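Cable slack and stop rules for supported humanoid doing cloth tasks

Posted in: Robots and Automation > Rules and Good Practice
Posted 2024-04-12
Views: 2,737

Lis

We are writing a site procedure for a full-size humanoid, two arms and two legs, hands on both arms. The task family is cloth handling: lift a sheet, hold it, spread it, lower it. The legs carry no load in these tasks. The unit stays in one place and only the arms work.

Our existing procedure was written for a fixed arm on a pedestal with a rigid payload. It is 40 pages long and most of it does not transfer. Three items are open.

1. Cables. The cables at the wrists run outside the shells. The old document says "cables shall be secured" and gives no rule for slack. With the arm raised, a tight cable pulls at the wrist connector. With too much slack the loop stands away from the forearm and can catch fabric.

2. Line of sight. A sheet held up in front of the head blocks part or most of the view. The old document assumes the cameras see the work area at all times and has no clause for a payload that hides it.

3. Stop behavior. On a fixed arm, the stop freezes the joints and that is the end of it. If the hands are holding cloth over something when the stop is pressed, is freezing still the right default?

I have read the manual that came with the unit. It covers charging and transport in detail and says almost nothing about soft payloads.

A typical working position, seen from the head, with both hands up at the sheet:

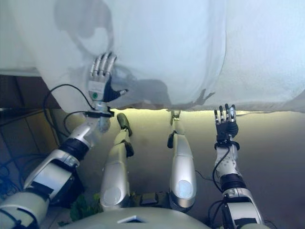 Ovemberg says the cable rule has to come first, before anyone argues over cameras, and that it should be written as a test and not as an adjective. "Secured" means something different to every shift. A test reads the same to all of them. Move each arm slowly through its full working range with no payload. At full reach the cable must still bend at the connector under its own weight. At the most folded position the loop must not stand out farther than the width of the forearm. If it fails either way, move the tie point and run the test again. Log the tie point positions.

Lis

That is usable. Does the test have to be run with the hands fitted? We swap hands between tasks and the two types do not have the same outline.

Ovemberg

Yes, with the hands fitted, and again after every swap. The hand changes where the cable leaves the wrist. Treat a hand swap as a change to the machine and not as a tool change. In our document it has its own form, form 453, one side of one page. It asks for hand type, left or right, tie point, result of the slow run, and initials. If the form is not filled in, the unit does not get a payload.

Also write a rule for loose cable on the floor. Ours says that coiled surplus is kept outside the reach of both arms and both legs, and that a coil is never left under hanging fabric, where an operator cannot see it. The legs count even when they are not in use. People forget the legs because the task sheet does not mention them.

Prundus

just tape everything down. we taped ours and never had a problem. the camera thing is overthinking it too, you can see through most sheets if the light is ok

Rakach

I would not follow the reply above. Tape on a moving joint creeps, and it leaves glue on the shell. Tape is fine for a floor run that does not move.

On line of sight, the clause we adopted has four parts.

a) Any task in which the payload can cover the head cameras is listed as "obscured view" in the task sheet.

b) An obscured view task needs a second viewpoint, either a fixed camera or an operator standing where both hands are visible. The operator stays outside the marked reach area.

c) Shadows on the fabric are not to be used as a measure of where a person or a hand is. A shadow changes size with the position of the lamp. I mention this for anyone tempted by thin sheets and good light.

d) If the second viewpoint is lost, the task stops. There is no grace period.

Part d) drew the most complaints when we introduced it in May. It has stayed in.

On stop behavior, keep two things separate. The emergency stop does whatever the maker designed it to do, and you do not modify it. What you can write is a hold command, used for ordinary interruptions. Our hold freezes the arms and keeps the grip as it is. Lowering the cloth is then a separate command, given by the operator after a check underneath. We tried combining hold and lower in one command and withdrew it. Lowering is a movement, and people who press hold expect no movement.

For the emergency stop, find out from the maker what the fingers do when power is removed. Some hands stay closed and some relax. If the two hands on your unit are different models, get an answer for each one in writing. Then assume in your procedure that the cloth may fall, and keep anything that must not be covered out from under it: heaters, lamps with open bulbs, vents.

Lis

The different models point applies to us. I had one line for "hands" and will split it. Parts a) to d) go in nearly as written, with "second viewpoint" defined in the front section.

Still open: how often to repeat the slow run when no hand has been swapped. I have put "start of each shift" in the draft.

Ovemberg

Start of each shift is what we use. It takes 2 minutes per arm. Add "and after any contact between a cable and the payload," even if the cable looks fine afterward.

Prundus

ok fair on the tape for the joints. still using it on the floor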